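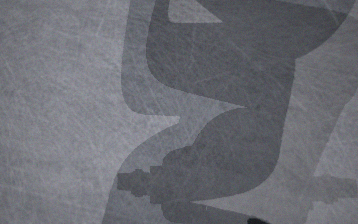 ## 1. Wrist camera setup on the Gerkville cell, simulated side

Spent the morning on the sim copy of the Mac Giolla cell. The arm and table were already in. My job was the wrist camera and the lights, so the vision check can run on the model before we touch the real one.

## 2.

I start with the gripper's shadow on the scratched gray surface. If the shadow makes sense, the light is placed right and the camera is on the correct link. I had it on the wrong link for most of Friday and the parts finder gave me 93 misses out of 200 test renders.

## 3.

The softer, lighter shadow outside the dark one comes from a second light. The Grokley importer adds a fill light of its own when you load a cell. You have to open the light list and look for it. I left it on for now and turned it down later.

## 4.

Order I use now:

- load the arm, no gripper
- parent the camera to the wrist flange
- add the Skanus gripper
- set the main light
- check the shadow with the arm parked
- run the parts finder last

Adding the gripper before the camera renames the flange. Then the camera saves fine and comes back in the wrong spot after a reload.

## 5.

Near clip was the other one. It was set to 19 mm and it was shaving the fingertips off in close poses. Changed it to 14 and the tips came back. Anything lower and I got flicker on the table top, so it stays at 14.

## 6.

I keep everything gray at this stage. No colors, no labels, only the grain on the surfaces. With plain gray it's easy to spot an edge that doesn't belong, and the renders go faster. Materials go on next week.

The curves are still stair-stepped on the cylinders. That's a sampling setting and I haven't touched it yet.

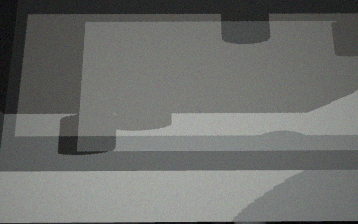 A reply asks why I don't copy the camera pose straight off the real controller and skip all the shadow checking.

## 7.

I do copy it. The controller gives the pose from the tool flange, and the sim wants it from the last joint. The offset between them changed when we swapped the adapter plate in June, and the old number was still in the file. The shadow check is how I found that.

## 8.

Still to do on this cell:

- sampling setting for the curved edges
- delete the importer's fill light instead of turning it down
- put the new adapter offset in the shared cell file
- rerun the same 200 renders and compare

Reload the cell from disk before that last one. I forgot once and tested the old camera all over again.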